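# Running the Gear Assembly Demo for Visitors

Last revised January 25, 2021. Maintained by Jana Pfeiffer, Sevix demo floor.

This page covers the simulated gear assembly demo as shown at open days and on customer visits. It assumes the Marras workstation is already installed and that you can start and stop a Kuta session. Setup of the physical cell is covered in the cell manual.

A full slot is 30 minutes. The demo takes most of it, with the rest left for questions. Do not start a slot late. Skip step 4 instead.

## Before the visitors arrive

1. Boot the workstation and log in with the `demo` account. The `dev` account loads unsaved layouts and should not be used in front of guests.
2. Open Kuta and load the `gears_open_day` project.
3. Check that the solver step is set to 5 ms. A larger step makes the gear teeth catch on each other during insertion.
4. Run the reset script:

```
kuta reset --project gears_open_day --seed 116
```

The seed fixes the starting positions of the parts. With any other seed the scripted run may fail to find a grasp, and you will have to take over by hand.

5. Put the main view on the wall screen and keep the console on the desk monitor. Console warnings about mesh simplification can be ignored.
6. If the network is unreliable, switch the license to offline mode. Uleris checks the license every hour and pauses the session when the check fails.

## Running the demo

**Step 1. Start in the overview.** Leave the simulation paused. Explain that the arms are controlled by the same software as the physical cell, and that only the motor drivers are replaced. Keep this under three minutes.

**Step 2. Unpause and run the pick.** Press `R` to start the scripted run. The first pick is slow by design. Let it finish before you speak over it.

**Step 3. Switch to the wrist view.** Press `3`. Visitors usually ask why the picture is so plain. Textures are turned off to keep the frame rate steady, and the parts are rendered white for the same reason.

**Step 4. Pause near contact.** Press the space bar when a gear is close to the part it has to meet. This is the best point to talk about tolerances. Shaft clearance in the model is set in `parts.yaml` and can be tightened live, but reset it before the next group.
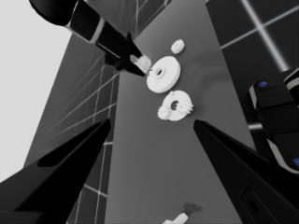 Resume with the space bar. If an arm has drifted from its target during the pause, the controller will correct on the first few steps and a short jerk may be visible. It does no harm. To avoid it, turn on `hold_pose` in the session settings.

**Step 5. Offer manual control.** One visitor at a time. Set the speed limit to 30 percent and hand over the controller. Parts that fall off the table do not return on their own, so press `Shift+R` to respawn them.

## Common problems

- **A gear vibrates in the gripper.** Grip force is too high. Lower it one notch and repeat the pick.
- **The run stops with `NO_GRASP`.** The wrong seed was used. Reset with the command above.
- **The wall screen freezes but the console keeps scrolling.** Restart the viewer only. The simulation continues in the background.

## Between groups

Run the reset script again, check the speed limit, and return to the overview. At the end of the day, export the log to the shared `visits` folder and shut down Kuta before logging out.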